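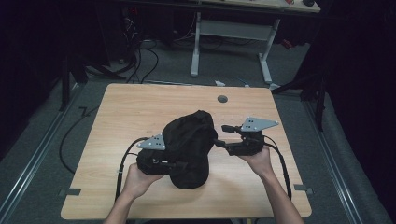
The black pouch on the pale table, Monday morning.

Packing Week at the Fleltberg Rooms
Jul 7, 2025

Welcome back, everyone, and thank you for all the kind notes after the spring gallery! Packing week has come around again, which means bags on every flat surface and me wandering between them with a mug of tea, getting in the way. I do love it, though. There is something very cheering about a bag before you know what will end up in it, and the soft ones are my favorites, the kind that never sit the same way twice.

The pouch at the top of the page is a good one for that. It's black fabric, all rumpled up into a little peak, with a round belly underneath that bulges out toward you (my grandmother's pudding cloths used to look just like it). I like how it shows up against the light wood grain, with that soft dark shadow next to it. Black bags are hard to find on a gray carpet, as anyone who has tripped over one here will tell you, so up on the table they go.

A word on the tables, as Josué Guerra wrote to ask. The pale one has a little round grommet hole in the top, very handy for a cord, and the one behind it stands on a light gray metal leg with a crossbar. And yes, Josué, those are the black cables under the far table, tangled as ever! Sorting them out is on the list for Room 3, right after the shelves, and Christos Andreadis has promised to bring his good labels.

We have 21 bags on this year's list, from big Temba duffels down to things barely large enough for a toothbrush, and they all need to be filled, tagged and stacked before the trip to Tretier in September. If you've borrowed one and it's sitting in your hall closet, please drop it off at the front desk any afternoon before 4. Soft pouches can go in flat, and please do check the pockets first.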